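Butcher block and the coffee corner, oil or something tougher?

Pemton Kitchen Forum > Counters and Surfaces

flidatis_fan
Wed 7 March
Okay, need opinions. We have light oak butcher block in an L, white cabinets under it, and the coffee stuff has slowly taken over the back of one whole side. French press, kettle, grinder, cups everywhere. I oiled it in February and I'm already seeing rings by the kettle. Do I keep oiling or give up and put a hard finish on it?

ccori45
Keep oiling! Ours gets a coat every month, takes me 45 minutes with a rag and I kind of enjoy it. Hard finish looks great until it chips and then you're sanding the whole run.

nemcombe171
Gotta disagree with ccori. We went hardwax three years ago and I've done nothing to it but wipe. Oil near a kettle is a losing game. But get a tray too, whatever you do.

ccori45
Three years with no touch-ups? By the sink too??

nemcombe171
OK, 2 touch-ups. Both by the sink.

oat_and_rye
Is it the finish or is it the stuff? My rings stopped when I moved the cups to a shelf. Can we see the counter?

flidatis_fan
Fair question lol. Don't judge the cups.

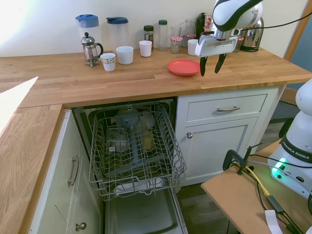
The coffee side, kettle's down at the far right.

oat_and_rye
Yeah, I'd start with the cups! And do you need both pitchers out? One could live in the fridge. Love the coral plate though.

nemcombe171
Tray under the kettle and the little red-lid jar, then hardwax. Final answer.

ccori45
Tray yes, hardwax no. Oil it again this weekend and see how it looks in a month.

flidatis_fan
Tray it is, still torn on the rest. Will measure tonight.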